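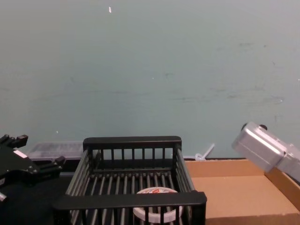 Racks, tubs and trays: the February gallery

Posted 2/17/26

Welcome back to my very slow tour of everything I keep small stuff in! If you're new, I write about sorting, storing and rearranging things that most people shove in a drawer, and every so often I put up a gallery page because my sister-in-law told me the posts were too long and she only scrolls for the pictures. (Hi, Emese.) So it's a short one today, mostly black rack and cardboard.

The dish rack thing started back in October, when I was at the Plustercombe rummage sale with Gizella Sipos and she would not let me walk past a box of kitchen odds and ends. I went in for jar lids. I came out with jar lids, a colander I've since given away, and a strong opinion that dish racks are wasted on dishes. They're open on top, you can see in from every side, crumbs and dust drop straight through the bottom, and you can carry one across a room with one hand if it isn't too full. I've had them under the sink, on top of the fridge and once in the trunk of the car for an entire camping trip.

Black is my favorite for this, by the way. I know white looks cleaner in a store, but every little tea drip shows on a white one, and I drink a lot of tea.

My rule with any new container is one thing in it to start. Just one! If you fill it up on day one you never find out what it's good at. A round white tub is a nice first tenant because it's the exact kind of item that rolls off a shelf and hides behind the toaster, and a rack keeps it penned in. Pichit Thepsuriya wrote in after the last gallery to ask whether small tubs tip over on a barred floor. Mine don't, but the narrow spice bottles do, so lay those on their side or put a piece of card under them.

I also got a long and very kind message from Mojtaba Bahrami about plain walls. He thinks I should put hooks up behind every work surface and use the height. He's probably right, and his own place looks wonderful, with all the ladles in a row. But I like a bare wall! Scuffs and all. It gives my eyes somewhere to go when the table gets busy, and I can push things right up against it.

Next up, the rack on its own with some neighbors. I wanted the tray in there too, and a clear container with a lid toward the back, since those three together are pretty much my whole system. The lidded one is for anything that hates dust, the rack is for what I reach for all the time, and the tray is for what I haven't decided about.

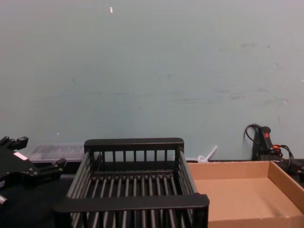

Black dish rack and shallow cardboard tray, side by side, with the clear container back by the wall.

I'm a huge fan of trays like this. Low sides, flat bottom, costs nothing. You can tip a whole pocketful of bits into one and see every single piece without digging. A couple of people have asked where I buy mine and the answer is that I don't, they come with the groceries — ask at the store and they'll usually hand you a stack. Nest Morris lines hers with shelf paper from Plidano and they look very smart, but I use them bare and swap them out when they get smudgy or soft at the corners.

Do put the tray right up against the rack if you've got the room. I used to leave a gap so I could wipe between them, and all that happened was that the gap filled up with twist ties. Touching is better. You slide the whole lot forward, wipe, and slide it back.

A few leftovers before I go and make dinner. The gallery list is up to 313 people now, which is lovely, and hello to everyone who found me through the Balaskas newsletter! Somebody wanted the measurements of my shelves again, so I'll put them here one more time: 804 mm wide and 300 mm deep, and I wish they were deeper. The clear containers I wrote up last fall were from Prarnedura, and I still like them, though the lids get stiff if you store them somewhere cold.

If you've got a rack doing some job other than dishes, send me a picture. Yarn, mail, seed packets, kids' paint pots, I want to see all of it. I'm still hoping someone has found a good way to keep pan lids upright in one without the whole thing leaning over, so if that's you, please write in. The next gallery will be baskets, the soft kind, and I've got far too many of those.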